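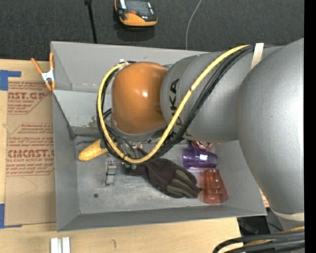 Figure 7.1 A robot arm over a bin of mixed items. The cables running along the link and around the wrist move with the arm.

Chapter 7
Teaching by Demonstration

Learning objectives
After studying this chapter, the student will be able to:
distinguish hand guiding from remote control as methods of demonstration;
select a method suited to a given task and arm;
plan a set of demonstrations and record them in a usable form;
identify faults in a recorded demonstration before it is used for training.

7.1 Introduction

Many tasks that a person performs without thought are difficult to write down as a program. Picking items from a bin is a common case. In Figure 7.1, a work glove lies on the floor of the bin beside a tipped tumbler and a purple cup. The glove bends when it is grasped, and the cup and tumbler are translucent, a property that often troubles depth sensors. A programmer who tried to state a rule for each item would soon have a long list and a poor result. In such cases it is more practical to show the robot the task.

A demonstration is a recorded performance of a task, given through the robot's own arm and gripper. Two methods are treated in this chapter. In hand guiding, the operator holds the arm near the wrist and moves it directly while the joint positions are stored. In remote control, also called teleoperation, the operator stands apart and moves a separate input device, and the arm follows.

Hand guiding gives the operator a direct sense of weight and contact. It is tiring on large arms, and the operator's body may block the cameras. Remote control keeps the operator out of the work area but removes much of the sense of touch. Students should expect their first remote grasps to be slow.

Cable routing deserves attention under either method. A wrist turned too far in one direction may pull its cables tight or draw them across the gripper.

The exercises in Sections 7.2 through 7.5 use the Massawe bin-picking set, a collection of 304 demonstrations prepared by Mwanahawa Sang and Njoroge Nyaga. Each student will add 20 demonstrations to it. Section 7.2 begins with the safety checks required before an arm is released for hand guiding.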